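## 5. Siting and levelling the Kistden rainwater tank

Read this section through before you move the tank. It is light when empty but awkward to carry, and two people are needed to lift it over the base ring. The overflow and tap are covered in the next section.

### 5.1 Choosing the spot

Put the tank within reach of a downpipe. The Brostitz diverter supplied with the tank fits round and square downpipes, but the hose must fall all the way from the diverter to the tank inlet. If the hose sags in the middle, water will sit in it and freeze.

Leave a gap of 6 cm between the tank and the wall. You will need it to get at the rear strap.

**Caution:** A full tank is very heavy. Do not stand it on decking, on loose gravel or on a balcony.

### 5.2 Preparing the ground

1. Mark out a square that is 86 cm on each side.
2. Take off turf and topsoil until you reach firm ground.
3. Lay sharp sand to a depth of about 5 cm and tamp it down.
4. Bed the slabs on the sand. Knock them down with a rubber mallet and a length of timber, not with the mallet alone.
5. Check for level along both sides and across both diagonals.

If the base is off level, lift the slab and add or take away sand. Don't try to correct it with wedges under the tank. The tank wall is thin at the foot and will bow where it isn't supported.

Leave the slabs overnight before you load them - longer if the ground is wet. Check the level again in the morning.

### 5.3 Fitting the base ring

1. Place the ring on the slabs with the arrow pointing towards the wall.
2. Press down on each lug in turn. If the ring rocks, go back to 5.2.
3. Fix the ring with the long screws. Drill the slabs with a masonry bit and blow the dust out of the holes before you put the plugs in.
4. Lift the tank on to the ring and turn it clockwise until it stops.

**Note:** Rings marked Jestetti on the underside are the older pattern. They have no arrow. Fit them with the notch facing the wall.

### 5.4 Fitting the strap

The strap stops the tank tipping when it is empty. It must be fitted even in a sheltered garden.

1. Pass the strap round the tank in the upper groove.
2. Fix both ends to the wall with the brackets. The brackets go into brick, not mortar.
3. Pull the strap tight by hand and close the buckle. Don't use a ratchet.

Fill the tank a quarter full from a garden hose and look at the foot from all sides. If one side has settled, drain it and start again from 5.2. Re-check after the first heavy rain, and again in March once the frosts are over.

The Csonka strap kit may be used on rendered walls. Dorottya Simon in the parts office can send the longer screws, and Dindo Tagle answers questions about older rings.

### 5.5 Storing the loose parts 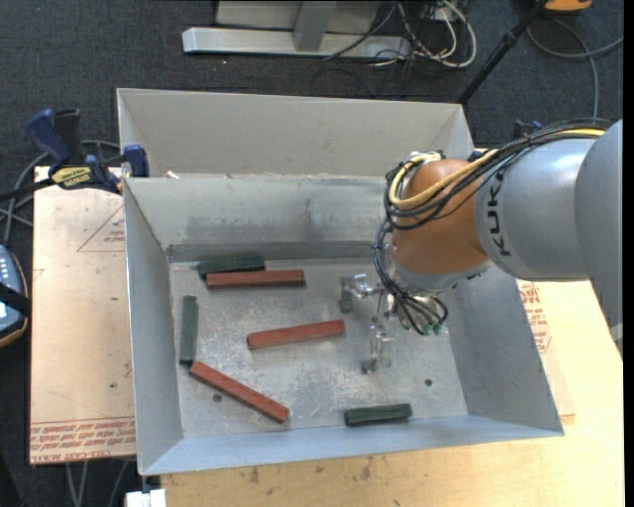
Spare plugs, screws and brackets should be kept dry over winter, along with the diverter if you take it down. Close the downpipe with the blanking cap first. An open-topped sheet-metal bin with sloping sides like the one shown is fine for the bulky parts, and a scratched or worn floor does no harm. Look for small holes in the metal, like the two in the floor of that one, and keep the screws in a jar with a lid. Write the date of the last level check on the jar.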